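Gripper pads slipping on film-wrapped cylinders

palomino_n
Friday thread, sorry. Our two-finger cell in the Omham building drops film-wrapped cylinders after 15 picks or so into a run. Black pads, scuffed along the top edges. I raised the grip force and now the film creases.

fendcombe_dan
Put the force back where it was. Wipe the pads with alcohol and a lint-free cloth, then rerun the finger zero. 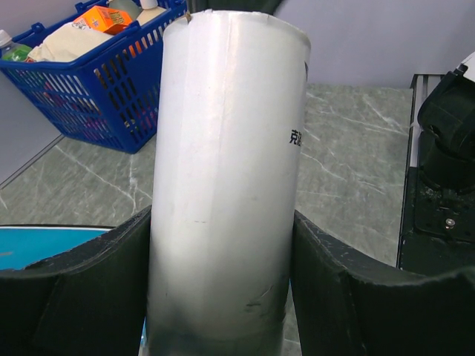

How often should the pads be wiped?
At the start of every shift, and again after any long run of film-wrapped items.

urrego77
Disagree with Dan. Once pads are scuffed, wiping gets you a day. Swap both fingers together, torque the screws evenly, then redo the zero. We changed ours in September and the slips stopped.

fendcombe_dan
Light scuffs are cosmetic. Ours are at 2294 cycles and hold fine.

urrego77
On cardboard, maybe. Film is different.

palomino_n
Wiped and re-zeroed, force back to the old value. I have 2 spare pads from Vukham and will fit them Monday if it slips again.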